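Drirnard Gripper Comparison

The Drirnard gripper comparison is a series of bench and room trials in which hand-held grippers are tested on cloth before the same jaw designs are fitted to robot arms. It was set up by the engineering firm Grolline and is directed by Ilari Sjöberg, with Kelly Fontes responsible for cameras and recording. The series is named after the test method, the Drirnard procedure, which sets out how a garment is laid down, taken hold of, lifted and released.

The comparison deals only with soft goods. Cloth has no fixed shape, and a jaw that performs well on boxes or bottles may slide off a hem or pick up two layers in place of one. Trials are carried out on a padded surface as well as on a hard bench, as a soft base gives way under the fingertips and alters the angle at which they meet the fabric.

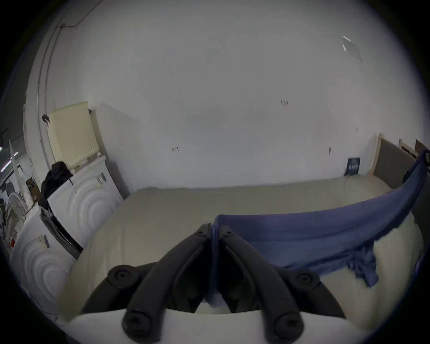 Equipment

Finger design. The linked-finger type has two curved black fingers rising from a white rounded base. The links are joined by round bolts, and the fingers lean towards each other so that the tips meet over the work. Under the procedure, the bolts are checked for play at the start of each session, and any finger whose tips no longer line up is withdrawn.

Camera position. A camera carried on the gripper itself gives a close and steady view of the fingertips, together with a very wide view of the room. Its main weakness is the strong bending of straight lines towards the rim of the picture, which must be corrected before distances are measured. A second camera at head height shows both hands together, but the cloth often hides the point of contact.

Controllers. Two controllers have been compared, the Flarano and the Ochoa. The Flarano closes the jaw at a set speed and stops at a set force. The Ochoa follows the movement of the operator's finger directly – a method that most operators learn quickly, although it gives less even results from one person to the next.

Two-handed trials

In two-handed work the operator holds one gripper in each hand. One common arrangement is for the first gripper to stay low beside the garment while the second takes up a fold and raises it. Dark, plain garments are included in the test set on purpose, as their creases are harder for a camera to pick out than those of patterned cloth.

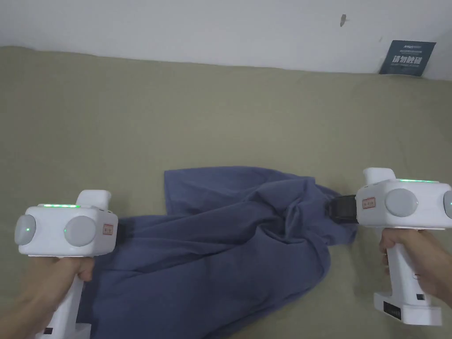

Results

The first round comprised 3851 recorded grasps, of which 1192 were made with two grippers. Seven garments were used, and each was tried in 4 starting positions. The Flarano controller dropped fewer garments during slow lifts, while the Ochoa was preferred for finding a single edge in a heap. No overall order of merit was published. Fontes later recommended that both camera positions be kept, with the head view used for planning the movement and the gripper view for judging the hold.

See also: Soft goods handling; Jaw wear; Wide-angle lens correction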